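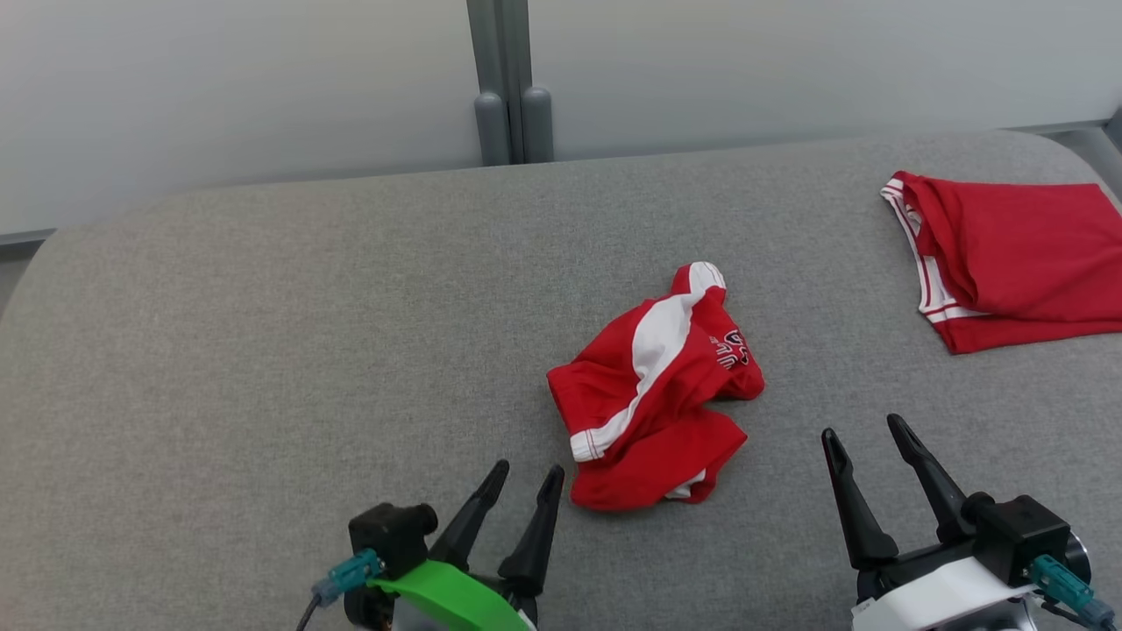

Photo: Dilani Sultana / Wikesell

Print this page | E-mail this page

Category: Teaching equipment > Two-arm kits > Soft goods

Enora Two-Arm Teaching Kit

The Enora is a pair of leader arms for teaching a two-armed robot by remote control. The operator holds one leader in each hand, and the robot's arms copy the movement as it is made. Squeezing the trigger closes the gripper on that side. Every run is saved with the joint positions, the gripper opening and the pictures from all cameras, ready for training.

We sell it mostly to groups working with clothing and other soft goods. A pair of shorts thrown down in a heap is a hard thing to write rules for, with the waistband one way up and a leg folded underneath. A person can see which edge to pick up and simply do it, and the kit records how they did it.

Grippers

The grippers have two black tapered fingers each. The narrow tips are meant for getting under a hem or taking hold of a single layer. Fingers are sold in pairs and can be changed with the hex key in the lid of the case. Wear shows first at the tips, so check these before a long session.

Each gripper carries its own sensor module at the side, with a teal plug and a thin dark cable. Leave some slack in the cable before fixing it to the arm. A cable that is tight with the arm at rest will pull out when the wrist turns.

Housings are supplied in green or white. We suggest fitting one of each, green on the left, as operators who are new to the kit often mix up the two sides in the camera view.

Work surface

Any steady surface within reach of both arms will do. Padded surfaces suit clothing well, as the fingertips can press down slightly to get beneath the cloth. On a hard table, set the height limit in the software first. Choose a plain colour that differs from the garments. Red on light grey gives a clear picture; grey on grey does not.

Recording a task

1. Start both leaders in the rest position and wait for the tone.
2. Place the garments. Change the starting heap between runs.
3. Press the left pedal to record and carry out the task at a normal pace.
4. Press the left pedal again to save, or the right pedal to throw the run away.

Keep the runs where a fold takes two tries, provided the second try is good. Throw away any run where a hand reached in to help. For sorting and folding one type of garment, Wikesell recommends 200 saved runs as a first set. Sets with several types of garment need more, and our customers at Abeysekara plan for 1000.

Each run can be given a short label such as "fold shorts" or "put shorts on vest". Labels may be added later in the viewer, but it is quicker to do it at the time.

What is in the case

Two leader arms with desk clamps
Two grippers with fingers fitted, and one spare pair
Two gripper sensor modules with cables
Foot pedals
Recording software, with updates for 3 years
Printed set-up guide

The robot arms, the head camera and the computer are not included. Ask us before ordering if your arms are not on the list in the set-up guide.

Details

Order code: WK-845
Reach of each leader: 845 mm
Finger material: black moulded plastic
Delivery: from our Adoddale workshop, normally within the month

Training

A half-day course is held at Adoddale, led by Umut Demirtaş. Up to three people may attend for each kit bought. The morning covers fitting and set-up, and the rest of the time is spent recording. There is no course in July.

Orders and spare parts: Shih-chieh Poon, Wikesell sales desk
Set-up questions: Asanka Sultana, Wikesell support

Please have the order code to hand when you ring.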